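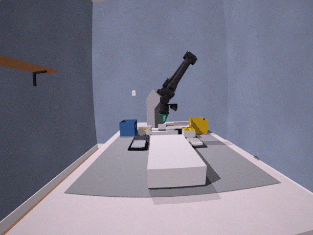
5. Trying a different gripper in the simulated bench

This section explains how to change the gripper in the Wirnwood virtual bench and how to compare it with the one you used before. You should finish section 4 (loading the table and the arm) first. All values are in millimetres unless the text says something else.

Two grippers come with the bench package. The Kondel has a pair of green fingers that come together in a V. The Awan has flat parallel fingers and needs its own settings file, see 5.4. The steps are the same for both.

5.1 Before you start

1. Stop any program that is running and wait until the status line shows READY.
2. Save the present scene under a new name. The original scene file is write-protected, but your changes to it are kept in memory until you close the window, and this can be confusing.
3. Move the arm to the home pose with the Home button.
4. Check that the colour of the status line is grey. If it is red, reset the controller.

CAUTION: Do not change the gripper while the fingers are inside a drawer, a bin or a rack. The new model is loaded at the same wrist position, and if it overlaps another object the physics will push the objects away with great force.

5.2 Mounting the gripper

1. Open Tools, then End effector, then Replace.
2. Choose the gripper from the list and press Load. The old one disappears from the wrist.
3. Enter the tool length, measured from the wrist flange to the finger tips. For the Kondel the value is 105.
4. Press Apply and wait for the message "Tool accepted".
5. Open and close the fingers one time by hand, with the slider.

Note: If the fingers move in the wrong direction, tick the box Invert. This happens with settings files made in the older version of Trilholm, the editor.

5.3 First comparison run
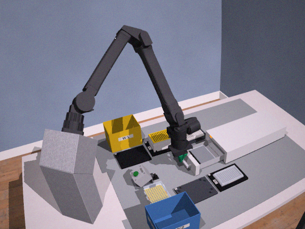 Wirnwood Bench Documentation Group

The purpose of the first run is to see how near each gripper can go to the objects without touching them. The white machine with the drawer is the most difficult place, and the bins W1 and W2 are the easiest. We recommend to begin with a bin.

1. Set the speed to 50 percent.
2. Select the target W1 and press Approach. The arm goes to a point over the yellow bin and stops.
3. Lower the tool with the arrow keys. Use the small step (2 mm) when the tips come near to the edge.
4. Write down the smallest distance shown in the Clearance window.
5. Repeat with the target W2, which is the blue bin.
6. Open the drawer with the Drawer command and repeat steps 2 to 4 with the target DRAWER. Look from a second camera while you do it, for the wrist can hide the front panel of the drawer.
7. Press Home and save the log.

CAUTION: The Clearance window measures only the fingers and the body of the gripper. It does not measure the forearm. Watch the elbow and the forearm yourself when the arm reaches far across the table.

Note: Use the same camera views for both grippers. The log keeps the name of the view, but not its position — if you move a camera between two runs, the pictures cannot be compared any more.

5.4 Second gripper

Repeat 5.2 and 5.3 with the Awan. Load its settings file before you press Apply in step 4 of 5.2. If you forget it, the tool length of the Kondel is kept and the tips will stop too high or too low.

When both logs are saved, open them together in Trilholm with File, Compare. The two curves are drawn in one window. A flat part in a curve means that the arm was waiting.

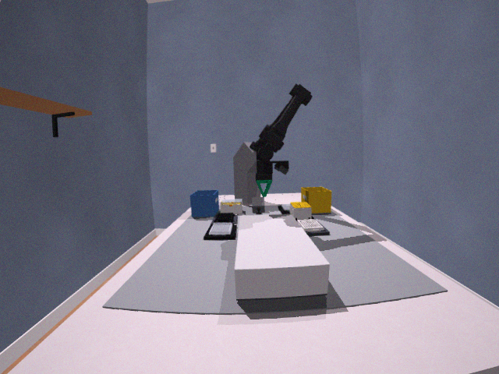 If one curve is shorter than the other, the run was stopped before the end. Look in the log for the code 1257, "Joint limit reached". In this case, go back to the home pose, choose the other elbow position in the Arm menu, and make the run again for both grippers, also for the one that had no error.

Continue with section 6 to teach the grip positions for the racks.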